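Projektbericht: Stromverbrauch in der Lehrwerkstatt Hesden

Verfasst von Miłosz Brzozowska und Lucyna Nowakowski, August 2022

1. Aufgabenstellung

Im Rahmen des Moduls Energietechnik sollten wir den Grundverbrauch der Lehrwerkstatt ermitteln. Gemeint ist die Leistung, die auch dann bezogen wird, wenn an den Maschinen kein Unterricht stattfindet. Anlass war die Jahresabrechnung, die trotz der langen Schließzeiten kaum gesunken war.

2. Vorgehen

Wir haben die Zählerstände über 18 Tage morgens und abends abgelesen und in eine Tabelle eingetragen. Die Auswertung erfolgte mit dem Programm Markimon. An 2 Tagen fehlt der Abendwert, diese Tage wurden nicht berücksichtigt.

Spannung und Verbrauch wurden getrennt notiert. Für die Spannung genügte uns die Anzeige am Schaltschrank, eigene Messungen im Schrank waren uns nicht erlaubt.
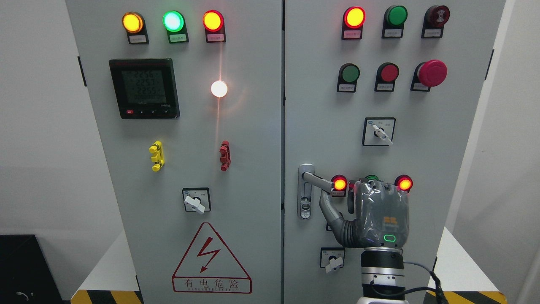
3. Ergebnisse

Im Messzeitraum wurden insgesamt 2.461 kWh verbraucht. Der größte Einzelposten außerhalb der Unterrichtszeit war der Druckluftkompressor – er lief auch nachts an, um Leckverluste auszugleichen. Die Lüftung lag mit 300 W Dauerleistung deutlich darunter. Die Beleuchtung spielte nachts keine Rolle.

4. Empfehlungen

Der Kompressor sollte eine Zeitschaltuhr erhalten. Die undichten Kupplungen an den Werkbänken sind zu ersetzen, ein Angebot der Firma Skamivo liegt der Werkstattleitung vor. Eine zweite Messreihe ist für November geplant.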